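The Joy of Seven Odd Lumps of Plastic

I have a confession about my handbag. At the bottom of it, under the receipts and the lip balm with no lid, there is a red plastic heart. It isn't mine. It fell in there some time in June, it belongs to the toy library in our town, and every week I mean to take it back and every week I find it again at the checkout while I'm hunting for my keys.

The thing is, I've grown fond of it. I turn it over in my fingers when I'm waiting for the kettle. It has two fat lobes and a point, it stands up by itself if you're patient, and for something the size of a biscuit it has led me down quite a hole. I've spent the better part of a winter thinking about shape blocks – the little chunky ones, stars and hearts and hexagons, that come with a sorting box and end up under the couch – and I'd like to take you down the hole with me.

It started at Dadora, the toy library, where I'd gone to borrow a balance bike for my nephew and came out without one. The bikes were all on loan. What they did have was Yamuna Kandasamy sitting on the carpet with a tub the size of a laundry basin, sorting 500 blocks by colour and looking as happy as anyone I've seen at work.

"Sit down if you want," she said. "You do the greens."

So I did the greens. It took most of an hour and I'd have stayed for the yellows if the car park hadn't run out on me.

Yamuna has looked after the blocks at Dadora for nine years, and before that she taught preschool, and she has opinions. She thinks sorting boxes are fine but over too quickly. She thinks primary colours get sneered at by people who decorate nurseries in oatmeal. She can't stand a block with a rounded-off bottom edge, "because what's it going to do, roll?", and she believes very strongly that children should be given fewer of the things at a time. The tub of 500 is for the grown-ups to worry about. The kids get a handful.

I asked her how small a handful and she said it depended on the kid, but she'd rather see a child bored with six than swamped by 60. Then she tipped a few out on the floor and left me to it. I'm 44 years old and I built a very wobbly tower and was quietly thrilled.

I went home and looked at what we had. We own a wooden set called Fandetby, which my mother found at a school fete, and a plastic set that came from my sister with no name and no lid. The Fandetby blocks are lovely. They smell like a pencil case and they make a good clonk. They are also all cubes and bricks and arches, and I'd never noticed until then how polite they are. Everything sits on everything. You stack them and they stay stacked, and after a bit you're building the same castle you built last week.

The plastic ones are another matter. Try putting a star on a heart. Try putting anything at all on the pointy end of a heart! They're awkward little so-and-sos and I think that's where the fun comes from.

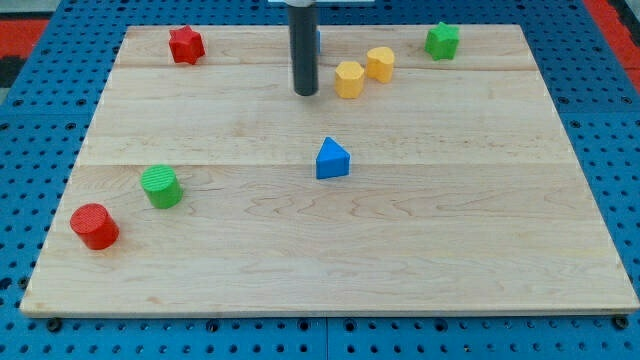
Colour gets taught with these things long before shape does, and Yamuna reckons most of us do it backwards. We hold up a block and say "red!" and the child says "red!" and we all clap. But ask for "the star" and you've got a proper puzzle, especially if there are two on the board and one is red and the other green. Now which did you want? A three-year-old will often hand you both, and fair enough. The same goes for two yellows side by side, a hexagon and a heart, where the colour is no help whatsoever and you have to look at the outline. She likes to put them out on plain pale timber for this, with bits of bare board between them, so that the outline is easy to find. I tried it on our floral tablecloth first and can report that the green ones went straight to ground among the leaves.

We've done a lot of this at home since. My nephew, who is nearly four, has rules I'm not always told about. Hearts may not touch hexagons. Triangles are slices of pizza unless they're blue, in which case they're mountains. Cylinders are either candles or "the man". I once moved the man without asking and there were tears, some of them nearly mine.

There's a skill in it too, which I'd underrated. I watched him try to stand a star on one of its points for what felt like a week. He'd get it upright, let go, and over it would topple. In the end he leaned it on the cylinder and walked off to see about a banana, completely satisfied. I've sat in meetings with people who had less of a plan.

What I hadn't reckoned on was how many adults would want to talk to me about this. I mentioned the story at the Mabaso, our local café, and the woman making the coffees stopped with the milk jug in her hand to tell me about a green triangle she'd had as a girl, which she'd kept in a sock. A man in the queue said his family used a yellow hexagon as the spare counter in every board game they owned, and when the hexagon went missing they gave up on board games for a whole summer. My neighbour uses one as a doorstop for the birdcage. It's a big soft seam of memory, this stuff, and you only have to tap it.

They're also nearly indestructible, bless them. Dadora gets its donations from all over, and a good many come from sheds and garages where they've been sitting since the owners were in nappies. Yamuna showed me a batch that had come out of a garden bed. A soak in warm soapy water, a going-over with an old toothbrush, dry on a towel, done. She won't put painted timber through the same treatment, and she looked at me rather hard when I said I'd once run some Fandetby arches through the dishwasher. (They lived. They're a bit furry.)

If you're keen to have a go yourself, you don't need much. Secondhand is the way to do it, and I'd look for solid blocks with flat faces over the hollow clip-together sort, as the hollow ones let water in and then rattle at you. Chunky is best. Anything that could fit in a toddler's mouth should stay out of a toddler's reach, and if you're in doubt, leave it at the shop. Mixed lots are often better value than a matching set, and the slightly different greens give you something to argue over.

And get a board! I can't say this strongly enough. A big bit of smooth light-coloured wood, something you can put down on whatever table you've got and lift away at teatime. Mine's a shelf from a bookcase that had given up, sanded one afternoon on the back step. I like being able to see the grain. My nephew likes following the lines of it with his finger, and he's decided the knots are ponds, so now the blocks all have to be kept out of the water.

We play a game on it that Yamuna taught me, which she calls Miltemness. She got it from her aunt and has no idea what the word means. One person puts the blocks out however they like, and the other has a good look and then shuts their eyes. You shift one block. Just one, and only a little. Then they look again and tell you what's changed. Give them 30 seconds if they're small, less if they're cocky. I was sure I'd be brilliant at it and I'm terrible. Last time we played I got one right in nine goes, and that was the time he forgot to move anything and I said so.

He's asked if he can have the red heart for his set, the one that lives in my handbag. I've told him it has to go back to Dadora, where it's missed. I rang Yamuna to say sorry and she said she'd noticed, of course she'd noticed, she'd been a red heart short since the middle of the year.

She said to bring it in whenever, and that the yellows still need doing.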